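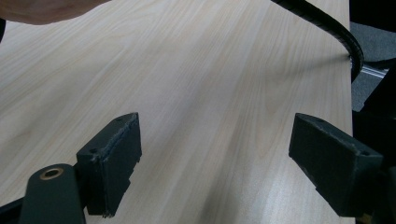 # Left finger pad frayed along the edge: replace or trim?

**Marion Morrison**

Our department maintains one hand-held gripper. The pads are dark blocks with a matte face, and the left one has small notches down its right side. The right pad shows scuff marks and a worn, fibrous upper ridge. The log records 457 cycles since August. Should both pads be changed?

**Galbraith Bench Support**

Please replace pads in pairs. A new pad beside a worn one will close unevenly. Remove the screws, clean the seat, fit both pads and tighten by hand. Run 50 open-and-close cycles and check the screws again. Do not trim the edge with a knife.

**Pititz**

We trimmed ours and reached 600 cycles. Please also inspect the ribbed cable hose where it bends.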